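The Low Seat Comes Back

Griltiscombe, 10/01/2021

For most of the last century, the stool was what you sat on when the chairs ran out. It lived under the counter or behind the bathroom door, and it rarely matched anything. Now people are buying stools on purpose, and small furniture shops are making room for them.

Tiago Esteves has sold furniture in Griltiscombe for long enough to remember when he stocked one model. His shop, Rocha, now carries 60. The cheapest costs $5 and comes flat in a bag. The most expensive costs $470 and has a waiting list that runs into January.

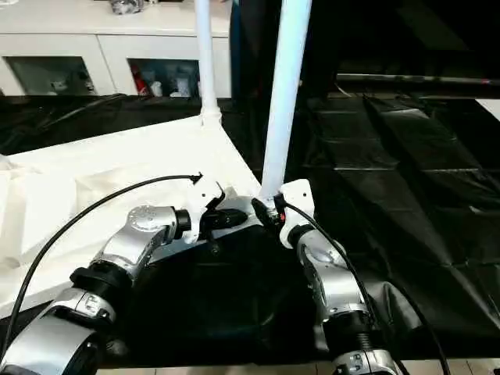 Smaller homes are part of the reason. A chair needs space behind it so a person can push back and stand up. A stool slides under a table and is out of the way. In a studio apartment it may be a seat at breakfast and a nightstand by evening.

The history is long. Stools were ordinary household seating in much of the world well before chairs were, and in many houses a chair with a back was kept for the head of the family. Everyone else sat low, near the fire.

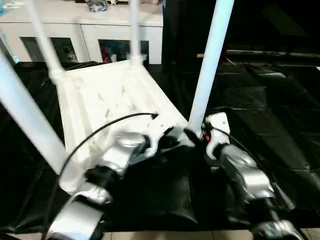

Plastic changed the price more than the shape. Molded seats could be stacked and washed, and legs that came off made them cheaper to ship. Plokitz, a maker that started out in garden pots, sold 3,000 stools in its first year and dropped the pots soon after. Its rival Rakov stayed with wood – beech at first, then birch – and still glues every joint.
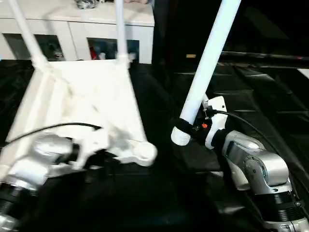
How high should a stool be?

For a regular dining table, look for a seat 10 to 12 inches below the tabletop. The same gap works at a kitchen counter.

Esteves tells customers to sit for a few minutes before they pay. A seat that feels fine at first can press on the backs of the legs later, and a hard edge is usually to blame.

Older stools are worth a look too. Loose legs on a wooden one can often be reglued at home, though a split seat is a bigger job.

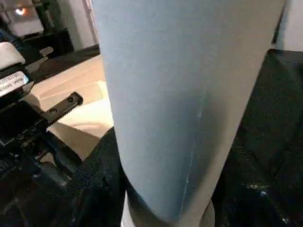
Are three legs better than four?

Three legs will stand steady on an uneven floor, but four are harder to tip when someone leans to one side. Most kitchens have a flat floor, and four is the usual choice there.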